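Moving my mother's apartment, part two: the paperwork

July 31, 2026

I wrote the first part of this in December, when we had just decided that my mother would leave the apartment on Cornitz Street and move to the smaller place near us. A few people wrote to ask how it went. It went fine, mostly. The furniture was easy. The paper took seven months, and I finished it last week.

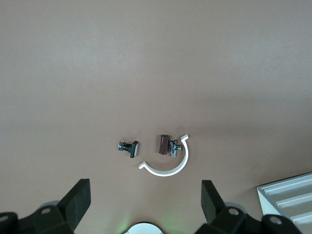 8 min read

My mother kept everything with a number on it. Electric bills, pharmacy receipts, warranty cards for appliances that had left the house before I went to college. She filed them too, so I can't say it was a mess. There were 64 folders, each with a label in her handwriting, and the labels made sense to her and to very few other people. "Window, second time" was one. "Duarte, various" was another, which was my report cards plus a dentist's estimate.

I started by trying to sort it all by year. This was a mistake and cost me three weekends. A folder would cover one thing over many years, so sorting by year meant taking apart an order that worked and building one that didn't. I put the first dozen folders back together as well as I could and started again, using her labels.

The second try was simpler. I read each folder once, front to back, and put it in one of three boxes: keep, shred, ask Mom. I didn't let myself stop to read letters. Letters went straight to the ask box, and we went through that one together on the evenings when she came for dinner.

The keep box ended up small. It has her birth certificate and my father's death certificate, the deed and closing papers for the apartment, her pension letters, tax returns for the years her accountant told us to hold on to, the current insurance, and her medical records. All of it fits in one drawer. I made a single sheet listing what's in there and taped a copy inside the drawer front. My sister has another copy.

The shred box was the problem. We have a small shredder at home that takes a few pages at a time and then wants a rest. I ran it for an hour a night for two weeks and hardly made a dent. Then I called Esteves, the copy shop by the train station, and they do it by weight. I dropped off two cartons and paid less than I had spent on shredder oil and a replacement bin. If you are at the start of this, call a copy shop first.

The insurance question took the longest. My mother had been paying for two policies on the same apartment for years. One was from Dodent, which she remembered. The other had come with a loan that was paid off long ago, and the company had changed its name along the way, so the bank statement showed a line neither of us recognized. It was a small charge every month and she had assumed it was a building fee. I wrote to them and heard nothing. I wrote again with a copy of the loan payoff letter, which was in the folder called "Window, second time" for reasons she couldn't explain. They closed the policy and refunded $258. It isn't all she paid over the years, and I decided not to chase the rest.

The phone company was worse in a way, but shorter. She had a landline with Ukia that she wanted to keep because her friends know the number. Moving a number across town should be simple. The first person told me it couldn't be done, the second told me it would take a month, and the third did it while I was on the line. I now ask the same question more than once, to different people, before I accept a no.

Some things I would do differently:

Set up mail forwarding before the move. I did it a week after, and we lost a tax notice that had to be requested again.

Get a few certified copies of the death certificate at once. We ordered one, then another, then another, and each order had its own fee and its own wait.

Write down the passwords as you find them. My mother had hers on index cards in the kitchen, under the recipe for rice pudding, and I moved the recipe box before I knew that. It turned up in a carton of bath towels. 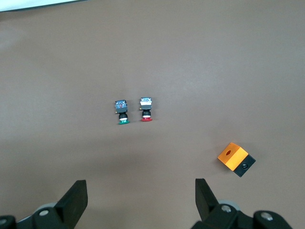 The ask box was the part I had put off, and I ended up liking it. We would do a handful of folders after dinner, with the table cleared and her glasses on. She threw out more than I expected. The old gas bills went without a look. She wanted to keep the receipt for her first sewing machine, and the lease from the place she and my father rented before I was born, with the landlord's corrections in pencil. Those went into a shoebox with the letters. It isn't in the drawer and it isn't on the list, and she keeps it on the shelf by her bed.

There was one argument. She wanted to hold on to every bank statement going back to when the account was opened, and I wanted to keep a few years' worth. We settled on one carton, her choice of what went in. She filled it, and it lives in my garage. I haven't looked inside to see what she picked.

The new apartment has one filing drawer and she has already started a new set of folders for it. I asked if she wanted me to set up the bills to come by email. She said I could do the electric one and see how it goes. It comes to my inbox now, I print it, and I bring it over when I visit so that she can file it.

Next month I have to close out the storage unit. Most of what's left is my father's tools and the dining chairs, which my sister says she wants and hasn't picked up. I'll write about that if there's anything worth writing.

Posted by Duarte Leitão
Filed under: Family, Moving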